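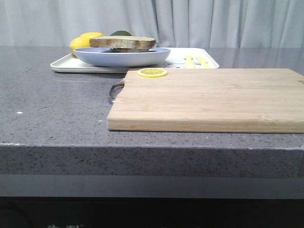
Bamboo board on the speckled counter, pale curtain behind.

I bought the Claline curtain rod for the opening between our kitchen and the back hall. It cost 62 dollars at Schwerdtfeger, and I have had it up since July.

The rod comes in two sections that slide together and lock with a small hex screw. Fully extended it reaches 116 inches. The box also has three brackets, wall anchors and a bag of 7 clips, which was too few. I bought a second bag.

Putting it up took most of an afternoon. The paper template for the brackets was accurate, but the anchors that came with it spun in our drywall, so I used my own. The instructions are four drawings and no words. Get the middle bracket in first.
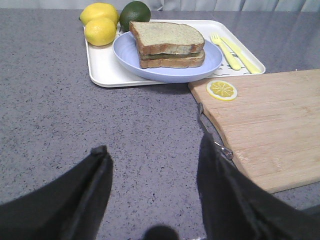
Lemons on the white tray, with the curtain behind the counter.

In daily use it works well. Heavy fabric doesn't make it sag. The clips slide quietly until they reach the joint, where there is a small ridge and they catch. A strip of clear tape over the joint helped for a few weeks and then peeled.

Before this I had the Ceso tension rod, which was cheaper and fell down twice. I would not go back to it.

The finish is matte nickel and shows fingerprints. Four stars. I would give it five with a smoother joint and more clips.

Heike Kasten, Wirnbridge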